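The Arm in the Back Bay

At the Pladley workshop in Stitomden, the loudest machine is the planer and the slowest is a homemade robot arm. It has been under construction since October of last year, in the back bay between the drill press and the lumber rack, and it is meant to do one thing: pick small items off a shelf and set them down somewhere else without knocking anything over.

The members call the project Fesach. The upper arm is cut from aluminum channel, the joints are 3D printed, and the motors came out of a broken label machine. The control board is a Lemaire, bought used. The budget was capped at $2000, and the ledger taped to the bay door shows $707 spent on motors, bearings and the board. Most of the rest went into a power supply and a second set of printed joints, after the first set cracked at the elbow.

The elbow was the hard part. With the arm stretched out flat, the joint sagged under its own weight and the gripper landed low. The builders tried a stiffer print, then a spring, then a counterweight made from a can of lead shot. The counterweight stayed. It looks crude, and it bumps the lumber rack if someone leaves a board sticking out.

Software took longer than hardware. The arm runs from a laptop, and the first programs were written by hand, one position at a time. That worked for a block on a bench. It failed as soon as the block was moved. In the spring the group switched to practicing in simulation, building rooms on the computer and running the control code there before anything with a motor got switched on. A bad run costs a restart. On the bench, a bad run once cost a gripper finger and a coffee mug. 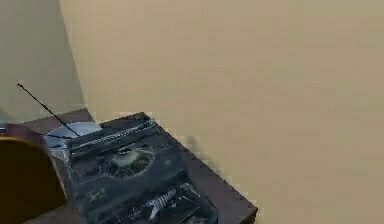 The simulated rooms are kept plain, and the furniture in them is simple. What goes on top of it gets more thought. A dark, boxy object like a portable radio sits on a brown tabletop, with a thin antenna slanting up over a pale disc that lies flat behind it. A planner that treats the radio as a box will miss the antenna, and the disc offers very little edge to grab. The group wants the code to handle both before the arm is asked to clear a real shelf.

Each change to the code now gets 300 simulated runs, usually overnight. If the results hold, it moves to the bench for 16 tries with the speed turned down and a hand near the stop switch. The next job is the wrist, which still twists when it carries anything heavier than a paperback. New bearings are on order.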